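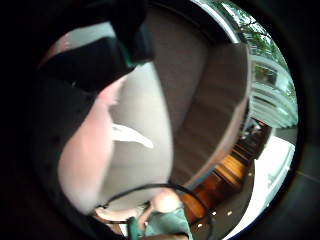 *A taupe-brown sofa by the window. Matte upholstery in an even colour is the easiest to judge for fading.*

A living room with good daylight is hard on its textiles. Light comes through the glass at an angle, falls on the same arm and the same stretch of seat each day, and over several summers the dye gives way. Add a family that keeps its soft toys where it sits, and the sofa has two separate problems: light from one side and loose fibre from the other.

Hubert Prantl has worked in upholstery repair for 43 years, most of them in a ground-floor workshop on Drollance Road. He divides living-room wear into three kinds – light, abrasion and transfer – and treats them in that order when he looks at a piece. Light damage cannot be put right, so it is assessed first. If the cloth has gone, there is little sense in paying to clean it.

His test for fading takes a minute. Part the seam where the back meets the seat and compare the colour inside the fold with the colour on the arm nearest the window. Do it in the morning, with the lamps off. Brown and taupe cloths tend to shift towards pink or yellow before they look any paler, and a warm bulb will hide the change completely.

Abrasion shows on the front edge of the seat and the inner face of the arm. Prantl keeps a sample book from Hervieu, a small weaver, with the rub count written beside each swatch. The cloth he fits most often in family rooms is a flat weave with a polyester warp, and he replaces it when the yarns begin to flatten and shine. Turning the seat cushions each April delays this. A fixed seat cannot be turned, and there the only remedy is to change where people sit.

## Pile, fluff and transfer

Transfer is the commonest complaint and the least serious. Shaggy toys shed from the tips of the pile, and the fibres settle on any matte surface near by. Pale grey on taupe is plain to see; mid-grey on pale grey can go unnoticed for months, until the fluff has been sat on enough to work into the weave.

Lift loose fibre before it is pressed in. Prantl uses a Wateck hand vacuum with a 64 mm nozzle, held just clear of the cloth, and then a rubber-bladed Flulik brush drawn in one direction only. Brushing back and forth rolls the fibres into small pills, which then have to be shaved off. Adhesive rollers are quick, but on a loose weave they lift the cloth's own yarn along with the fluff.

The toy itself wants the same attention. Comb long fur outwards from the body with a wide-toothed comb, holding the base of each tuft so that the backing is not pulled. Limbs mat sooner than the body, particularly on the underside and at the joint, and white patches show grey soiling well before mid-grey fur does.
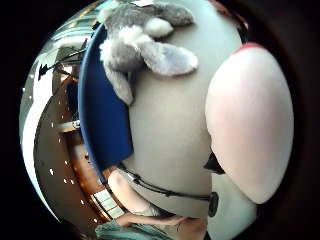 ## Washing a long-haired plush

1. Read the label. If it has gone missing, treat the toy as surface-wash only.
2. Check the seams at the neck, paws and tail. Close any gap with a ladder stitch before the toy meets water.
3. Put it in a zipped mesh bag with one clean towel to balance the drum.
4. Wash at 30 degrees on the delicate cycle, with a liquid detergent and no softener. Softener coats acrylic pile and makes it clump.
5. Spin slowly, then press out what water is left between two dry towels.
6. Dry on a flat rack, out of direct sun, and turn every 8 hours.
7. Comb while the fur is slightly damp, and again when it is dry.

Tumble drying is best avoided. Acrylic tips curl under heat, and a curled tip cannot be combed straight.

## Where to put things

Moving a sofa half a metre back from the glass helps, as does a light blind drawn during the brightest part of the day. Clear film on the panes cuts ultraviolet but does little against visible light, which also fades dye, so it should be used along with a blind.

Soft toys keep best in a lidded box with a few air holes, away from the radiator. If they live on the seats, put a washable throw beneath them and shake it out of doors once a week.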